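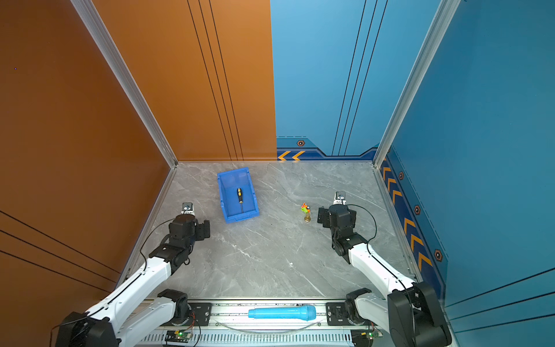

Blue storage bin with screwdriver, and a small toy figure on its round base. Sorting corner, Indville.

Home Our work Reports Contact

Nukdale Tidy Rooms: progress report to the Firka fund
October 21, 2025

Dear Ms Carré,

I am glad to report on the second part of our grant. The sorting corner has now its orange and blue wall panels and the grey marble-patterned floor, which we find easy to wipe.

We have sorted 240 objects until now, mostly hand tools and small toys. The rule is simple: tools go in the blue bins, toys stay on the floor until their own shelf is ready. The open bins with the low sloped sides are good for screwdrivers, but the longer tools do not fit well, and we would like to order seven deeper ones.

From the 1125 euros of this part, 30 are not yet spent. I propose to use them for labels. The shelf for the toys is late, as the supplier sent us the wrong brackets. We expect the right ones in November.

Please tell me if you need the receipts before the shelf is fixed, or together with it.

With kind regards,
Efraín Llanos

We use cookies to improve your visit. Accept Settings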